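Hedgate to Reissue Olow Fantasy Series in Corrected Editions
27 Mar 2019
Filed under: Publishing, Fantasy, Ebooks

Hedgate will reissue all six novels in the Olow fantasy series, starting with the first two volumes this spring. The new editions use a corrected text and replace both the paperbacks and the ebooks now on sale. The press confirmed the schedule in a notice to booksellers.

The series, written by Panagiotis Softić, follows a river pilot named Orkar through the flooded provinces of Olow. It first appeared from the small press Mac Suibhne, which closed its fiction list in January. Rights to the six novels and one novella went back to the author at that point. Hedgate acquired print and ebook rights in English. Audio rights were sold separately and are not part of the agreement.

The old ebooks were made from scans of the printed pages, and readers have long complained about the result. Common faults include dropped italics, broken scene divisions and hyphens left in the middle of words. In the third volume, two chapters run together with no heading between them. Hedgate has gone back to the author's final manuscripts for the first five books. No usable file was found for the sixth, so that volume has been keyed again from a print copy and proofread twice.

Softić supplied a list of 908 corrections across the series. Most are spelling and punctuation. The publisher says 70 affect continuity, mainly dates, distances between river stations and the ages of minor characters. The ending of the fourth book, which divided readers when it came out, is unchanged.

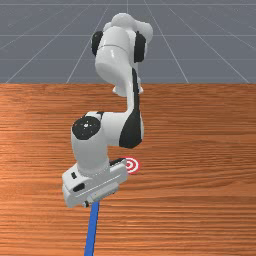 Place names have been made consistent with the forms used in the later books. The lower lock, which had three different spellings in the first volume alone, now has one. A name index will be printed at the back of each paperback, and the ebook version of the index will link to the first mention of each entry.

The maps have been redrawn. Earlier paperbacks carried a single map across two pages, with much of the eastern delta lost in the binding. The new editions split it into four single-page maps, each with its own scale. The ebooks will include the same maps as separate files that can be enlarged without loss of detail.

The novella, previously sold only as a download, will be printed for the first time. It is set between the second and third books and will be bound at the end of the second. The addition brings that paperback to roughly 30 pages more than the earlier edition. The price is the same as for the other volumes.

Volumes one and two will be released together. The remaining four will follow at intervals of 14 weeks. Paperback and ebook go on sale on the same day in each case. There will be no hardcover, and Hedgate has not announced a boxed set.

Readers who own the old ebooks will not receive the corrected text as an automatic update. The new files have new ISBNs and are treated by retailers as separate products. The old files will be withdrawn from sale when each new volume appears, but copies already bought should stay in customers' libraries. Stores holding the Mac Suibhne paperbacks may continue to sell them until stock runs out.

A seventh novel is listed in the contract as an option. Softić has said that a draft exists and that it takes place after Orkar's return to the upper stations. It has no title and no delivery date. Hedgate said advance copies of the first two reissues will be sent to reviewers in electronic form only, and requests should go through its trade desk.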